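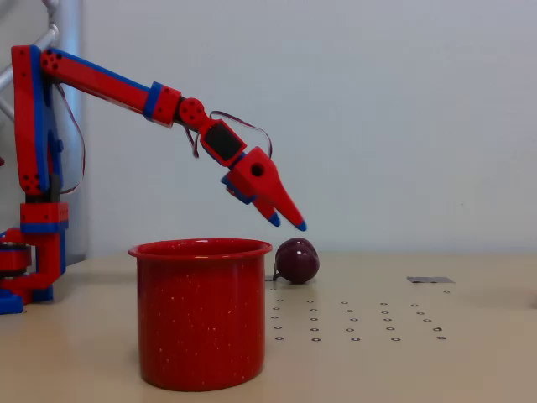 A plum and a speckled red enamel mug on a beige tabletop.

Tenants' group questions "clear table" claims ahead of kitchen storage launch

TORRES, November – A group of renters and home cooks is asking shoppers to think twice before buying into the latest promise of a tidier kitchen. Asten, which runs a free household advice line and a monthly repair table, today published the results of a small home trial of the Zendness countertop range, a set of trays, risers and lidded tubs sold with the line "Clear table, clear day."

The group asked 47 households to keep their kitchen table clear for a month. Some used the Zendness set. Others used whatever was already in the cupboard. Asten says the difference between the two was too small to be worth the price of the set, and it would like to see the evidence behind the maker's claim that the range can save a household up to 100 hours a year.

"We asked where that number came from and were sent a brochure," said Aurora Cunha, who ran the trial for Asten. "The brochure had the same number in it. I would love to be given 100 hours. I would also like to know whose kitchen they measured, how many people live there and whether any of them eat breakfast."

Households in the trial kept a notebook by the table and wrote down what was left out at 9 p.m. Mugs came up more than anything else, followed by mail and fruit. Most people did not think of fruit as clutter and objected to being asked to put it away. Several left plums and pears out on purpose so they would get eaten, and said that anything moved into a lidded tub was forgotten.

The same went for the mug. A mug that is used four times a day does not need a tray, in the view of Fuseini Ackah, who took part with his two sons and was given the full set. He stopped using the riser in the second week.

"I had to lift three things to get to one cup," he said. "Then the tray needed washing. My table was clearer on the nights when somebody just did the dishes."

Asten accepts that the trial has limits. The households chose themselves, the notebooks were filled in unevenly, and one was lost on a bus. The group is not claiming that storage products never help. Households with very little cupboard space said the stacking tubs were handy for rice and flour, and a few plan to keep them.

What the group disputes is the idea that a table with things on it is a problem to be fixed by buying more things. Salvador Fonseca, who answers the Asten advice line, said callers often describe a perfectly ordinary kitchen and then apologize for it.

"They tell me there's a cup out, there's some fruit out, and they feel behind," Fonseca said. "Behind what? It's a table. People put a cup on it."

Enamel mugs drew a question of their own, as Zendness advises storing them upside down on its riser to protect the rim. Asten could find no reason given for this in the product leaflet. Its repair table suggests drying the rim properly and checking it for chips now and then – a towel is enough.

Asten has asked Zendness to withdraw the time-saving claim or publish the working behind it. The retailer Tesach, which plans to stock the range, has been sent the same request. Neither had replied by Tuesday morning.

The trial notes, with names removed, can be read at the Asten office during advice hours. The group will talk through them at an open evening in the Torres community hall at 6:30 p.m. Participants are welcome to bring their notebooks, and tea will be served. Please bring your own mug.

Press contact: Fouzia Jatoi, Asten press desk. Interviews with trial households can be arranged on request.

About Asten: Asten gives free advice on renting, repairs and household spending. It takes no money from makers or sellers of home goods, and bought the sets used in this trial at full price.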